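jellthorpe-snags: bin picking with cable faults, data card

Version 3, 11/10/2021. Kept by Dinesh Nishad. Complaints to Bontu Chala, who enjoys them more.

What this is

Jellthorpe was meant to be a set of ordinary bin picks. Then the dressing on the arm (our word for all the cable strapped to the outside of it) began catching on the things we were trying to pick up, and the ordinary picks became the less interesting half. This release holds 2431 pick attempts, of which 259 are labelled as faults. Of those, 166 are cable faults. The rest are dropped objects, missed grasps and one emergency stop pressed with an elbow.

The fault

When the wrist goes low, the cables below it go low too. A loop that hangs politely at home position ends up among the objects, where it can nudge a light one, hide one from the camera or hook itself round a finger. The Zirow planner knows the shape of the arm and of the gripper. It has never heard of cables. As far as it is concerned, every one of these paths was clear.

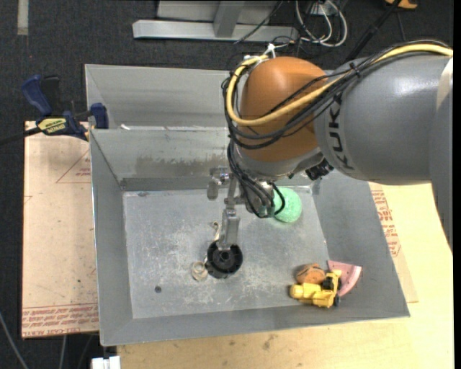 Gripper at the black round part. Cable loop in front of the green ball.

The worst case is attempt 70 in the Upadhyay batch. A loop caught on the rim of the bin during the lift, the arm carried on lifting, and a connector came out under load. The gripper lost its signal and held its last position, which was shut. The log records the attempt as a success. We have left the log as it was and corrected the label.

Labels

cable_contact: a cable touches an object or the bin
cable_occlusion: a cable hides part of the target from the fixed camera
cable_snag: a cable catches and goes tight
other_fault: see the notes column, which is blunt in places

An attempt can carry more than one label. Contact and occlusion are hard to tell apart from a single view, and Bontu and I disagreed often enough that both our answers are kept.

Known problems

Cable routing was changed twice in November without anyone writing down the attempt number. Force readings are missing for the whole Devel batch. Please don't use the success flag in the raw logs for anything you care about.

If you copy the setup

Run the lowest pick by hand at crawling speed first and watch the cables, not the fingers. Keep hands out of the bin while the drives are on, even to free a loop that is plainly about to catch. Stop the arm, then free it. After any snag, check the connectors before resuming.

Still to do: cable outlines for the snag cases, and a second camera on the far side.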